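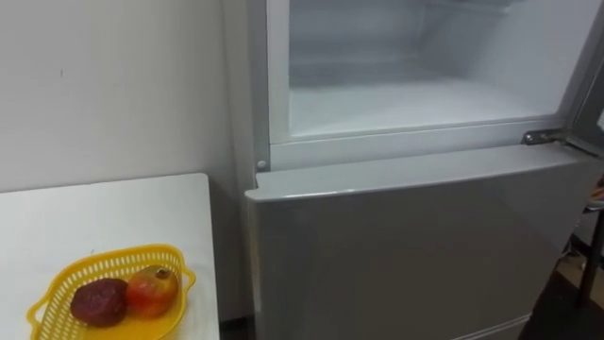

Staltgate, 11th January

Flat 5 at Cuadros House has had its kitchen corner put back together. The flat is let furnished, so the fridge and the table stay with it. The basket came from the Usden market stall and is staying too.

The freezer is the top compartment. It was emptied before the new tenancy, and the door was left open for a while afterwards to air it. The back wall has faint ridges moulded into it, and the floor of the compartment is flat, so a large box will slide in without catching. The hinge is on the right. Anyone loading it should stand on the table side.

The old fridge was a good deal shorter and had a small ice box inside the main door, which meant that everything got warmer each time someone wanted milk. With two separate doors the freezer can be left alone for days. Frozen bread goes in at the front, where it can be reached. Meat goes at the back, in bags with the date written on them in pencil.

The table is next to the fridge, and shopping can be put down on it before it is put away. It was against the window when the last people lived there. We moved it because the sun came straight onto the fruit, and plums in particular went over very quickly. The wall behind it has been left plain white. A shelf may go up in February, if the wall will take the plugs. 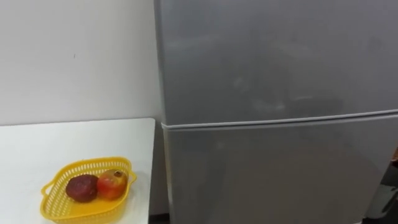 Deisy Zapata wrote to ask whether fruit ought to be kept out at all in a heated kitchen, and said she puts everything in the fridge the day she buys it except bananas. Her plums last nearly a fortnight like that, though she takes them out an hour before eating them as they taste of very little when cold.

That is fair, and it depends on what has been bought. Fruit that is still hard does better in the basket. Once it gives slightly under the thumb it can go in the lower part of the fridge, in the drawer. Two or three pieces at a time is enough to have out. The yellow basket is shallow, so nothing gets buried and forgotten at the bottom, and the slots in the sides let the air through. It has a handle at each end and can be carried to the sink and rinsed under the tap.

We looked at a wire bowl from Kudutetti as well. It was nicer to look at but it marked soft fruit, and it went back to the shop.

Some notes for whoever has the flat next. The freezer wants defrosting when the ice is as thick as a pencil. Turn it off at the wall, put a towel down and leave the door open. Please don't chip at the ice with a knife. The gap between the table and the fridge is narrow but a broom handle will go down it, and things do fall in there. The table is light enough for one person to pull out. 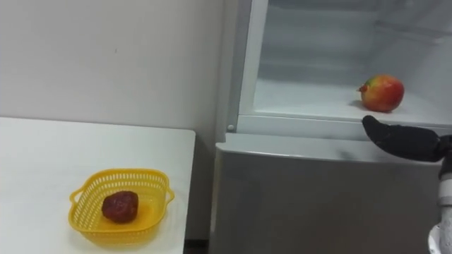

Yellow basket on the white table, with the top compartment of the fridge open.

The spare key for the meter cupboard is on the hook at 403, across the landing. Pictures of the bathroom will go up when the tiling is finished.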